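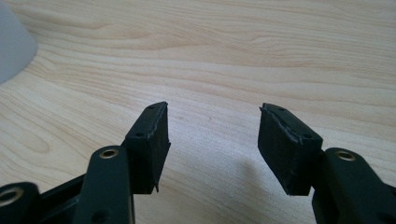

Category: Handheld Grippers / Demonstration Units

Karham Two-Finger Hand Gripper: Open Day Demonstration

The Karham is a hand-held, two-finger gripper for recording manipulation tasks. The operator holds it, squeezes the trigger to close the fingers, and carries out the task the way they would with their own hand. Watard will demonstrate it at the Codolmont workshop on April 20, 2021. Visitors can handle it themselves, and orders will be taken on the day.

Fingers and linkage

Each finger is black plastic and carried on link arms. The link arms carry brass-colored eyelets, which can be checked from above without taking anything apart. The fingertips carry flat rectangular pads that face each other. Two screw holes are set in the sloping top of each pad holder.

The pads are a wear part. Edges lift first, usually along the seam between the facing and the backing, and a small flap at a corner can be trimmed with scissors. Change the pad when the facing no longer sits flat. A replacement set contains two pads and four screws. No adhesive is needed.

The demonstration

The bench session lasts 15 minutes and is run by Precious Molefe, who handles training for Watard. She works at a plain table and goes through four tasks:

Picking up a paper cup and setting it down upright
Moving a folded cloth from one side of the table to the other
Sliding a flat card to the table edge and lifting it
Passing a spoon from the gripper to the free hand

Visitors then take a turn. Most people squeeze too hard the first few times. The advice at the bench is to stop squeezing once both pads touch the object and let the pad material do the holding. It also helps to keep the fingertips a little above the table on the approach. Pressing them into the surface wears the pads and makes the recording harder to use.

Groups are limited to six at a time so that everyone gets to use the gripper. Sessions start on the hour and the half hour, and the last one begins at 4:00. Sign up at the front desk when you arrive. Children may try it with an adult at the bench.

The second station

Anathi Baloyi will be at the second station with the Dương recording software. She will load recordings made earlier at the first bench and show how a task is cut into separate attempts, how a bad attempt is marked, and how the files are exported. Bring questions about file formats to her. She can also look at sample recordings from your own setup if you bring them on a USB drive.

The software station does not need sign-up. Expect a wait in the early afternoon.

What is in the box

Hand gripper with pads fitted
One replacement pad set
Hex key
Mounting bracket for a camera (camera sold separately)
Printed setup sheet

The gripper comes assembled. Before the first use, open and close it several times and check that both fingers move evenly. If one side lags, loosen the pivot screw on that side by a quarter turn and try again. Do not oil the pivots. Oil collects dust and will find its way onto the pads.

Specifications

Weight without camera: 455 g
Maximum recommended load: 200 g
Fingers: two, parallel pads
Pad replacement: screw-on, hex key supplied
Rated pad life: 500 recorded attempts on smooth objects, less on rough or sharp ones

The load figure is for a steady lift with the fingers pointing down. Reduce it for objects held at one end. The gripper is not sealed and should be kept away from open liquids. Wipe the plastic with a damp cloth and brush the pads dry.

Ordering at the open day

Orders placed at the workshop ship within two weeks. Units used on the bench are not for sale. Schools and small labs can ask for the loan form, which covers one gripper and two pad sets for a month. Loan units go out in the order the forms come in, and the next group after this one will be scheduled in October.

Getting in

Use the Codolmont side entrance and follow the signs to the ground floor workshop. Doors open at 10:00. Parking is behind the building. The workshop is step-free, and the bench height can be lowered on request; tell the front desk when you sign up and it will be set before your group starts.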